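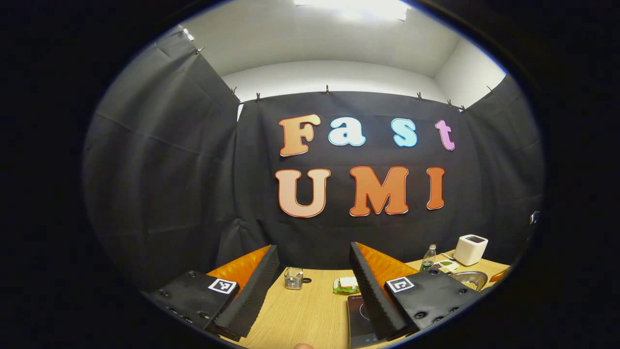
Dorrie Haskett

I gave up my parking spot in March and have been riding the 44 bus ever since, all the way from Mellor out to Seltville and back again, and I keep meaning to write about it and then getting home too sleepy to type. It's a long ride! My old drive took 19 minutes and the bus takes 40 (longer if there's a line at the bakery stop, where the driver will wait for you if she sees you running with a bag in your hand).

I thought I'd read. I packed the same fat library book every morning for weeks and I don't think I got past the second chapter, because there's so much to look at once you're up high and someone else is minding the road. There's a yard past the Ikholm turnoff with a blue canoe full of tomatoes. There's the creek, which I had driven over for years without knowing it was a creek at all, and a heron that stands in it most mornings looking put out. 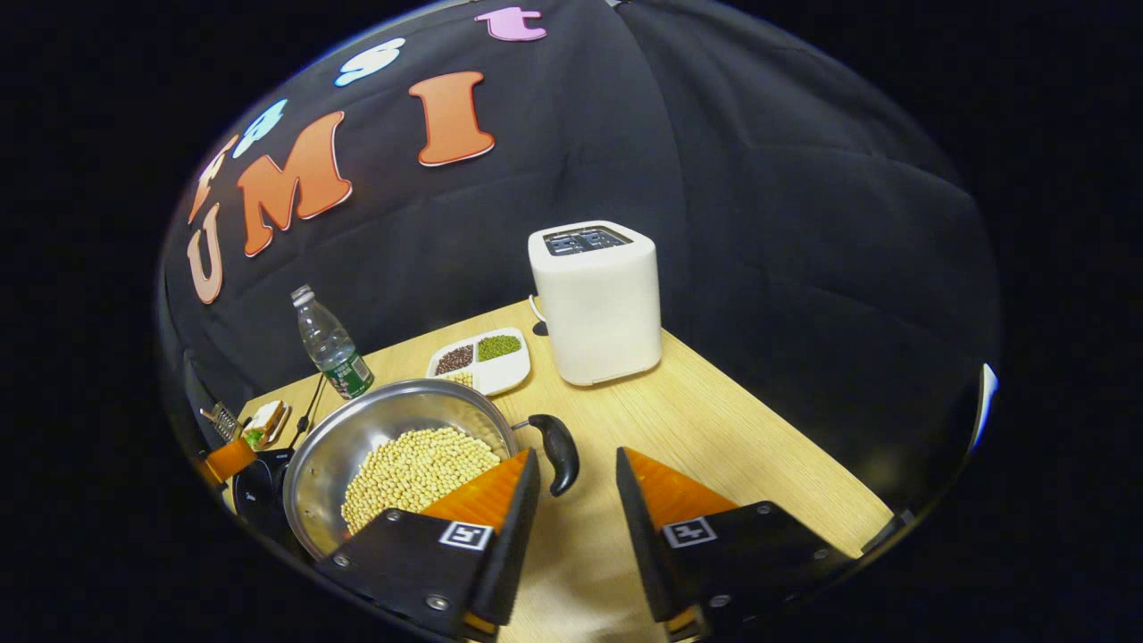 And the regulars, of course. We don't talk much before eight, but coming home it's a different bus altogether, with people trading zucchini over the seat backs and arguing about whether Rostis Park should get its fountain back. I'm for the fountain, if anyone's asking. I've been given two recipes, a cutting from a Christmas cactus, and a great deal of advice about my knee.

I do miss the car when it rains, and I miss singing in it. Groceries are harder too, so I shop small now and stop most evenings. The winter schedule comes out soon and the rumor is they're dropping the last run, so if you ride, please fill out the comment card by the front door. The pencil's on a string.

Filed under: Getting Around, Everyday Things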